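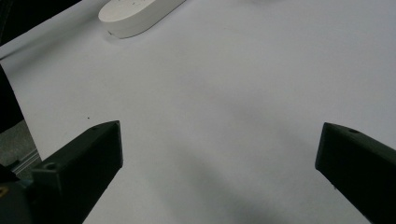 Does a desk lamp make a desk easier to work at?
Sometimes. It depends on where the light falls, what colour the desk is and what you are trying to see.

Lomcombe Evening Courses: Light at Home and at Work
Session 11 handout, Esperanza Campos

Most of what is written about desk lamps is written by people selling them. The Skallero leaflet we read in January promised "focus" four times and never said how high to put the head. Treat that sort of thing as decoration.

Combined lamps

The current fashion is for a lamp with power outlets in its base. I can see the appeal. You get one cable to the wall and somewhere to plug in a phone. My doubt is about where it puts everything. A lamp wants to stand where the light is needed, and sockets want to be out of the way at the back. Put both in one base and every charger lead in the room ends up in the middle of the desk.

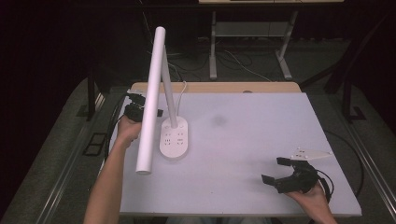
The base also takes up working space, and an oval one takes more than you expect once plugs are in it. Before buying, cut the shape out of newspaper, leave it on your desk for a day and see how often you move it.

Do check the rating on the label underneath. Sockets in a lamp are for small things. Heaters and kettles go in the wall.

White desks

Yi-an Kong asked last time whether a white top saves on lighting. It throws light back, so the room may well seem brighter. I am less convinced that it helps with the work. White paper on a white top has an edge you have to hunt for, and a pale object can only be picked out by the shadow under it. Move the lamp so that it shines straight down and you lose some of that shadow too. A low light from one side is often kinder.

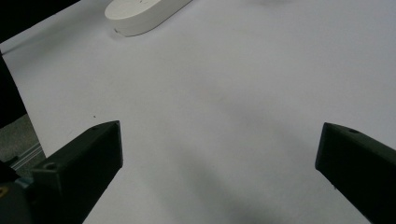
Fig. 3. White on white. Look for the side wall and the thin line of shadow.

The Clidden catalogue recommends a dark desk mat for this. A sheet of grey card does the same job.

To try before next session

Put a bar of soap on a sheet of white paper. Light it from above, then from the left, then from the right. Draw the shadow each time. Note where your own hand gets in the way, and which side you write with.

Reading: Chornovol, chapter on task lighting, first half only. The second half is mostly about bulbs you can no longer buy.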